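Moving out, part whatever

24th October and I still don't have a van. Writing this on the kitchen floor with my back against the oven because the chairs went yesterday. Quick one, then back to the boxes.

So. The flat on Molefe Street has to be empty by noon on the last day of the month or they keep the deposit. All of it. I read the lease again last night (should have done that a year ago, fine) and there's a line about "professional standard" cleaning which could mean anything. Called the agency, Brernar. Twenty minutes of hold music. Then a man told me to look at the checklist they emailed. They never emailed a checklist. He emailed it while I was on the line, two pages, wants the window tracks done. The window tracks!

Van situation. First quote was 400 for a half day, two guys, no packing. Second one was 200 but that's just the van and me driving it, and I have not driven anything bigger than my mother's hatchback. Also they want a card hold of 147 on top and couldn't tell me when it comes back. Leaning toward the cheap one anyway. Yaowalak Yensuk says she'll drive if I buy her dinner and don't talk to her while she's reversing. Deal.

Books are the worst part. I had this idea I'd be ruthless. Pulled out everything I hadn't opened since college, made a pile by the door, then spent teh whole evening reading the pile. Half of it went back in. The cookbooks are all coming, don't start.

Clothes went better. Rule was if I had to try it on to decide, it goes. Two bags to the thrift store on Elta Avenue, they took everything except the ski jacket, broken zipper. Fair. The ski jacket is now wrapped around the lamp.

Things I packed too early: scissors, can opener, the good towels, every single phone charger except the one with the bent end. Opened four boxes looking for the scissors. With what, you ask. A house key. Do not pack the scissors.

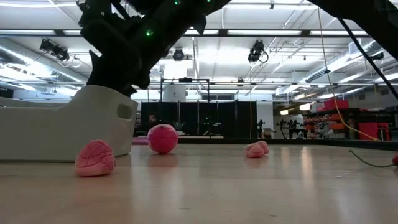 Chaiwat Phetsri wrote under the last post that I'm doing it backwards, kitchen should go last and the books first, small boxes only, and that anybody who fills a big box with hardbacks deserves what happens to their spine. He also said to take the deposit pictures before cleaning and after, both, with the lights on, and to get the meter reading in writing.

OK yes. The meter thing I hadn't thought of. Going down to do it after this. And the big box of hardbacks is already taped and I'm not opening it, it can live by the door until Yaowalak gets here and then we'll see who deserves what.

Address changes, so far: bank, work, dentist. Not done: the library, the vet, the renters insurance. That last one is with Trustitz and their site logs me out each time I get to the new zip code. Tried it on the phone, same. Going to have to call. More hold music.

New place is smaller but it has a door between the bedroom and the kitchen, which I have wanted for years. No more falling asleep in onion smell. Rent is 81 a month more. I did the math on the back of the Brernar checklist and it works if I stop buying lunch until December, so, soup. Neighbor downstairs plays the trumpet, apparently. Practices before dinner only. We'll see abuot that.

Still to do tonight: bathroom cabinet, the drawer with all the cables, defrost the freezer. There's a bag of dumplings in there so dinner is sorted at least. If anyone has boxes, medium ones, with lids, text me. Not the banana kind with the hole in the bottom.

Off to find the meter.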